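About Us

Dodonmont began in a rented classroom above a bakery, with one secondhand arm, a borrowed laptop and a good deal of patience. Irfan Ansari had been teaching evening classes there for years, and he kept meeting people who knew their work inside out -- cooks, packers, lab assistants -- and who could have taught a robot plenty if only somebody had handed them the controls. So he did, and we have been handing them over ever since!

Today we are a school and a small workshop under one roof, with 7 teachers and a coffee machine that everyone complains about and nobody will let us replace. Our beginners' course, Murkine, runs for 43 hours. You start by taking hold of the arm and guiding it through a job with your own hands, slowly, feeling where it wants to go and where it would really prefer not to. After that you move to the remote controls, which most people find strange for an afternoon and then rather hard to put down.

A good part of the practice happens in simulation, in a kitchen we call Meireles, where students bring the gripper down over things on the counter and learn to be gentle.

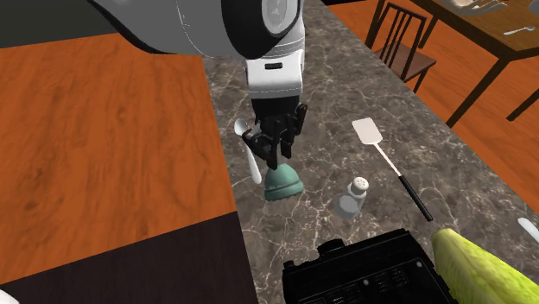 We ask everyone to repeat the same small task many times over, with the pieces moved a little each time, and to keep the clumsy attempts along with the smooth ones for talking over afterward. Last year our students recorded around 3000 demonstrations this way, and we are fond of nearly all of them.

The advanced course, Brolto, opens again in December. Come by and visit us before you sign up -- the door sticks, so give it a push.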